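Desk-tidying arm, monthly walk-round
Sep 10, 2018. Inspected by Vaida Toom. Second reader: Ivars Uibo, who has opinions.

## Arm and table

- [x] **Stop button within reach of every seat.** It had migrated behind the printer again. Moved back.
- [x] **Base doesn't shift when pushed.** I pushed. So did Ivars, harder.
- [ ] **Overhead cables clear of the arm at full stretch.** Two hang lower than I'd like. Darius Grīnberga to retie before October.
- [x] **Gripper fingers free of chips and glue.** One had a sticky note on it reading "back at 2."
- [x] **Speed limit set to 5.** Someone had it at 9. The log knows who, and so do I.

## People

- [x] **Everyone at the near desks has had the briefing.** Edgars Mockus has had it twice, by request.
- [ ] **Walkway kept clear during runs.** People still cut past the table to get to the kitchen. Tape on the floor has been treated as decoration.
- [ ] **Job notes updated.** Ok-hee Seok used to sort the shared supplies herself in ten minutes. She now supervises the arm for most of a morning, and her job notes still say "supplies." Needs a new line and, in her view, a new pay grade.
- [x] **Near-miss book in use.** One entry: "It took my pen." Closed — pen returned.

## Work area

- [ ] **Only the items for the run on the table.** Ask before adding your own. The cactus is on the list under "fixtures," a decision I inherited.
- [x] **Lights on, no dark spots at table height.**

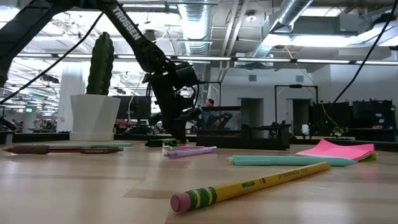
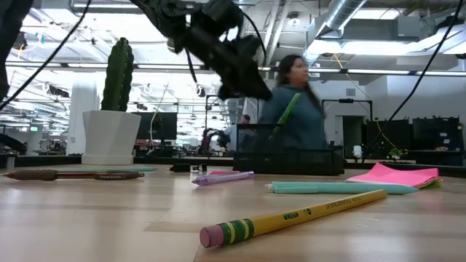
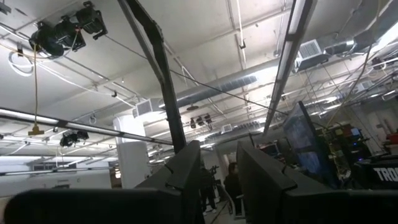
*Work area and arm: table in the first two, gripper fingers and ceiling in the third.*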